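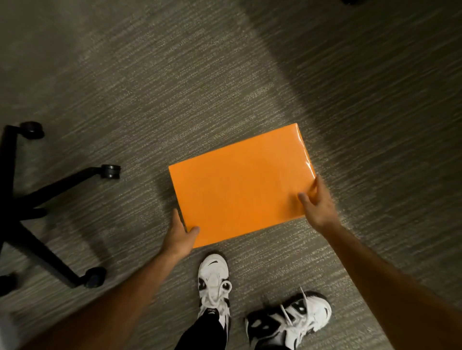
Why should a parcel be lifted with one hand at a lower corner and the other on the opposite side?
A grip of this kind supports the weight from two directions and keeps the contents from sliding to one end while the parcel is being raised.

Nirkent School of Logistics
Course handout, Unit 4: Handling Wrapped Parcels from Floor Level
Issued 16/07/2019

Scope of the unit

This handout accompanies the fourth practical session of the Parcel Handling course. It covers flat, closed boxes in smooth outer wrapping that must be picked up from the floor by one person. Loads that require two people are treated in Unit 6, and bagged goods in Unit 7. Students are expected to have read the section on posture in the course reader before attending.

Terms used

The top face is whichever face is uppermost when the parcel is at rest. The long sides are the two longer edges of the top face, and the short sides are the two shorter ones. The near side is the side closest to the handler's feet. These terms are used in the same sense in the written test.

Before the lift

Stand facing a long side of the parcel with the feet apart. Closed shoes are required in the practice hall at all times. Laces must be tied and loops kept short. Bracelets, rings and watches are to be left in the lockers, as they mark glossy wrapping and can catch on a folded edge.

Look over the top face and the sides that can be seen. Note any tear, dent or raised fold on the check sheet before the parcel is touched. Glare on shiny wrapping can hide a shallow dent, and students should change position and look a second time from another angle. If the top face carries no label, do not turn the parcel over on the floor to search for one. Lift it to the bench first and examine the other faces there.

Estimate the weight by tilting the near side slightly with the fingertips. A parcel that resists tilting is to be left in place and reported to the instructor.

The lift

Bend at the knees and hips. Place one hand at a lower corner, thumb on the top face and fingers curled beneath. Place the other hand along the opposite short side with the fingers spread. Tilt the gripped corner a little to confirm that the wrapping does not slip against the palm. Bring the second hand under its own side as the parcel leaves the floor, and draw the load close to the body before straightening the legs.

The thumbs should rest flat. Pressing hard with the tip of the thumb leaves a visible mark on film wrapping and may split it at the edge of the box.

On carpet, the parcel must not be dragged to a better position. Dragging wears the lower folds of the wrapping. Move the feet instead.

Setting down

Lower the near side to the bench first, then slide the fingers out and let the far side follow. The short sides should be parallel to the edge of the bench when the parcel comes to rest. Small corrections are made with open palms against the sides.

Practice materials

The training set is held in the Bielecka store room and contains 166 wrapped boxes in three sizes. Most are covered in Claleo film, and the remainder in plain paper for comparison. Boxes are signed out at the counter and returned before the hall closes. The set was last rewrapped in May; a box with loose film should be handed back with a note and not taped by the student.

Assessment

The practical test consists of four lifts from the floor and one inspection. Each lift is marked on hand placement, posture and condition of the wrapping afterward. A completed check sheet must be submitted for every parcel handled, including any that was left in place and reported.

Reading for the next session

Course reader, chapter 5, sections 1 to 3. Bring a blank copy of the check sheet.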